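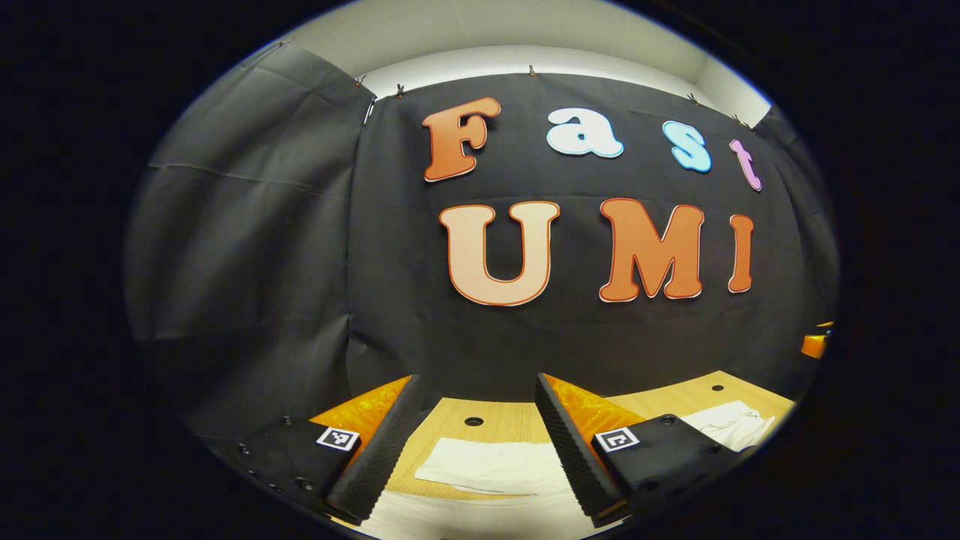 Home » Office Help » How to Write a Support Ticket That Gets a Fast Answer

Posted by Oda Dalen on August 22, 2024

I work on the help desk of a company with two offices, and I read tickets the whole day. In May we received 409 of them. Many had only one line, for example "the printer is broken" or "email does not work, please help". For such a ticket I must first write back and ask questions, and then the person is in a meeting, and the repair starts only the next day.

You do not need technical knowledge to write a good ticket. Please follow these steps.

Step 1. Write a subject line that says what and where
"Problem" is not a good subject. "Cannot open shared calendar in Prilto, second floor laptop" is much better. The person who sorts the tickets sees only the subject, and by this line he decides who gets your ticket.

Step 2. Say what you wanted to do
Begin with your task, before you tell about the error. "I wanted to send the monthly invoice to a customer" helps us more than you may think. Sometimes we can show you another way to finish your work while we look for the cause.

Step 3. Copy the error message exactly
Do not tell it with your own words. If the message has a number, such as "Error 683", write also the number. On most Windows computers you can press the Windows key, Shift and S together, mark the part of the screen you need, and paste it in the ticket with Ctrl and V. Check first that there is no password or private customer information on it.

Step 4. Tell us when it began
"Since this morning" is enough. If you remember a change from before, like an update, a new cable or a different desk, add it too. My colleague Bohdan Sirko once searched for a network fault during a whole afternoon, and then he learned that the user had moved to another room.

Step 5. List what you already tried
If you restarted the computer, write it. We will not ask you to do it again.

Step 6. Say how urgent it is
Please be fair here. Urgent means that you cannot work or that a deadline is near. Give the hour of the deadline if you have one.

A ticket you can copy

Subject: Zemura does not print labels, shipping desk
I wanted to print labels for today's packages. When I click Print, a window says "Device not ready". It began after lunch. I restarted the program and the printer. The driver comes at four o'clock.
Masaru Hosoda, extension 19

One problem for one ticket, please. If you put three in the same ticket, it is closed when the first is solved, and the other two are easily forgotten. For a new question on an old problem, reply to the old ticket so that we keep the history together.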